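Collecting Two-Arm Demonstrations for a Mug Shelving Task
Project report, Oct 29, 2019
Mirjam Brunner, Nattawut Khamphan, Rizwan Dogar
Advisor: Arsalan Ansari

1. Task and setup

The project collects teleoperated demonstrations for a policy that moves six ceramic mugs between a tabletop and a small raised shelf. Two arms face each other across a wooden table. Data is recorded from an overhead view and from the wrists. 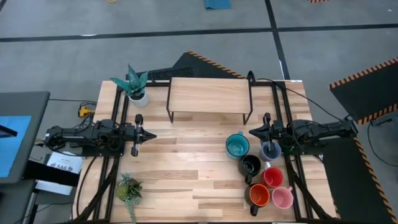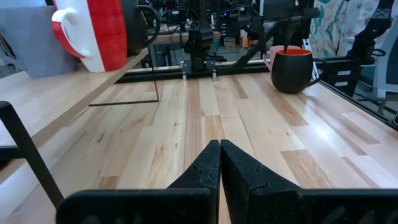
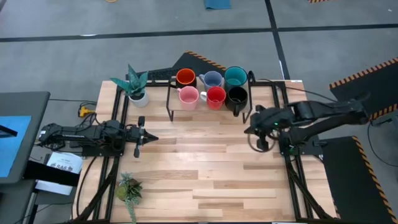
Figure 1. Mug task, two overhead views with a wrist view between them.

Each demonstration is stored as one episode containing joint positions, gripper commands and all camera streams, sampled on a common clock. The recording software is Stikix, written by Sota Yagi for an earlier course project. We changed two things in it: the episode is now closed by a foot switch, and a dropped camera stream stops recording at once.

2. Collection procedure

One person operates and one person labels. The operator may use either arm for any mug, but may not pass a mug from one gripper to the other. Start positions are drawn from a list of 31 layouts. Each layout is repeated 10 times before the table is reset to the next one, with operators trading places between layouts. An episode is capped at 2000 time steps; anything longer is discarded and repeated.

The labeler marks every grasp as rim, handle or body. Slips are kept if the operator recovers within the same episode — the policy needs examples of recovery — and are tagged separately.

3. Problems

Rim grasps gave the most trouble. With one finger inside the mug, a small error in wrist angle tips the mug when the gripper closes. Handles that face away from both arms are also slow, and operators tended to turn the mug first. We left these turns in.

Clock drift between the wrist streams and the joint log reached 9 frames in the first session. Those episodes were realigned using the gripper closing event, then checked by hand. Later sessions use a hardware trigger.

4. Remaining work

The labels will be merged into the Clillulex format so that training can begin. Dogar is writing the conversion script. Layouts in which two mugs touch at the start are underrepresented, and we plan to add them before the first training run.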